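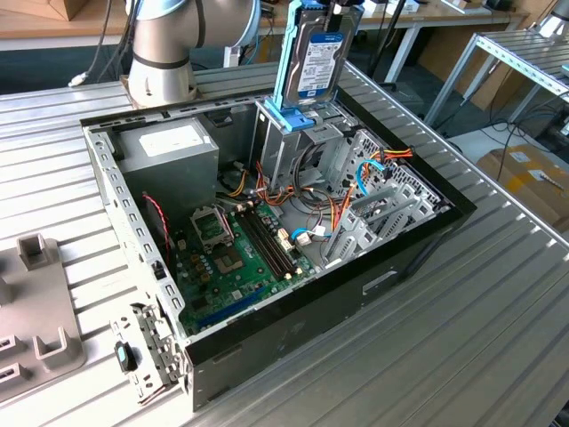 Unit 3: Inside the Tower
Hardware Basics, September section
Instructor: Annunziata Caputo. Lab assistant: Samuele Ruggiero

Read this before the lab session. I know that most of you will read it during the lab session, with one hand in a computer, so I have kept the paragraphs short.

Before you touch anything

Shut the machine down, switch off the supply at the back, and pull the power cord. Then hold the front button in for a few seconds. The fan may twitch. Lay the tower on its side with the open panel facing up, so you are looking down into it like a drawer you meant to sort out last year. Clip your wrist strap to bare metal on the chassis. Paint does not count as bare metal, and neither does the bench mat if the mat isn't grounded.

Do not open the power supply. There is no exercise in this course that calls for it, and there is no extra credit.

The power supply

It's the gray box in the upper corner of the case, with the white label. The label is the most useful reading material in the whole machine: it tells you how much current each voltage line can deliver, and it was written by someone who had no interest in entertaining you.

Everything that comes out of it is color coded. Learn these four and you can find your way around most of the mess:

Yellow: +12 volts
Red: +5 volts
Orange: +3.3 volts
Black: ground

Older supplies follow this faithfully. Many newer ones have all-black cables, which look very smart and tell you nothing, so with those you go by the shape of the connector and its pin positions.

The wire bundle in the middle of a case like this one is normal. Builders call the art of hiding it "cable management," and whoever assembled your practice machine may have been out that day. Move the bundle aside gently. Don't pull on wires to unplug a connector. Hold the connector body, press the latch if it has one, and rock it a little. If it won't come, look again for the latch. There is always a latch on the one that won't come.

The board

The green motherboard takes up most of the floor of the case. Find the CPU socket first. With the processor out and the retention bracket lifted, it is at its most fragile, and also at its most inviting to people who like to point at things with a screwdriver. Keep fingers, tools and sleeves away from it. Depending on the type, the pins are either in the socket or on the processor, and a bent one can turn a working board into a wall decoration. We have enough wall decorations.

The small cylinders near the socket are capacitors. Look at their tops. Flat is good. Domed, split or crusty is bad, and you should note it on your sheet.

Memory slots come next. With no modules in them, you can see the small ridge in each slot that matches the notch in the module. The notch is off center on purpose. If a module seems to need real force over its whole length, turn it around and try again before you call Samuele. When it's in properly, the clips close on its ends. A half-seated module is the most common reason for a dead machine in this lab, ahead of the second most common, a power cord lying on the floor.

Slot color is up to the board maker. A blue slot on one board and a blue slot on another may have nothing in common, so go by length and by where the key sits, and check the board manual if you can find it. The metal covers lined up at the rear line up with the expansion slots. Leave the unused ones in place — they keep dust out and help air go where it was supposed to go.

The drive

A 3.5-inch hard disk usually rides in some kind of holder. In the practice tower it is a light blue plastic caddy that goes into the metal cage. Unplug both the data cable and the power connector before you take the drive all the way out. Students who skip this learn how short the cables are.

The thin flat cable is SATA data. Blue is common, red is common, and the color has no effect on speed, whatever your cousin says. The connector is L-shaped and fits one way.

Copy the model number and capacity from the label onto your sheet. Handle the drive by its sides, keep off the exposed circuit board underneath, and put it down flat on the mat. Standing a loose drive on its end on a bench is a fine way to find out how far it is to the floor.

For your sheet

1. Name every voltage line on the supply label and its maximum current.
2. Sketch the board and mark the socket, the memory slots and one expansion slot.
3. Explain why the memory notch is off center.
4. List the two cables a SATA drive needs, and say what each one carries.

Sheets go to Khadija Zerouali by the end of the session. Loose screws go in the dish.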